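4. The lemonade bench at Ustatdale

Most published accounts of drink-making robots built in shared workshops stop at the moment a cup is full. We were doubtful of that measure before we began and are more doubtful now. The bench at the Ustatdale workshop was put together over one month from arms and frame parts that Grundeo had stopped using, and its task was kept small: pick up a piece of fruit, set it on a tray, leave it there.

Even that is harder to score than it sounds. A lemon has a nub at one end, its sides don't match, and the skin can be nearly smooth on one flank and pitted on the other. 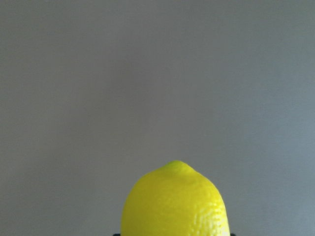
Chauvin's grip planner, which we used without changes, treats every citrus fruit as a ball. We logged 300 attempts with it. The planner reported success on all but 59 of them, but it counts any closing of the fingers on something solid as a success, and we see little reason to trust that number. A lemon held by its shoulder counts the same as one held by its middle.

The layout of the table was settled early. Fruit goes on the white tray, the cutting board stays behind it, and the cups lie in a wire rack well forward, near the pink bowl of ice and its scoop. The gripper comes down from above with its fingers open. Nothing in the layout is clever, and much of the smooth motion that visitors praise comes from the clear space left near the tray – a home kitchen would not offer it. 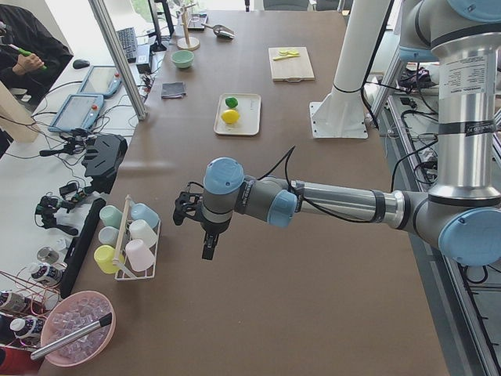

4.1 Working with two arms

The second arm was added in May, on the claim that sharing the table would save time. Our logs hold 2398 separate moves, and we could not find the saving in them. One arm often waits, folded, while the other is over the tray. Postside's scheduler allows 3 kinds of hold, and we used only the simplest. A fair test would set the pair against a single arm on the same fruit, and we have not run it.

Figure 4. The nearer arm over the tray, with the second arm farther back.

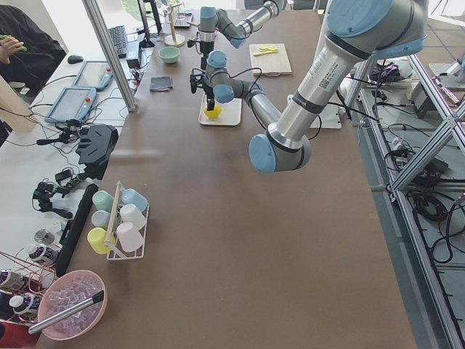 Chauvin, in written comments on a draft of this section, objected that waiting is the price of safety on a shared table and should not be charged to the second arm. We accept the first half of that. The second half would let any idle machine look busy, and we have kept the waiting time in our totals.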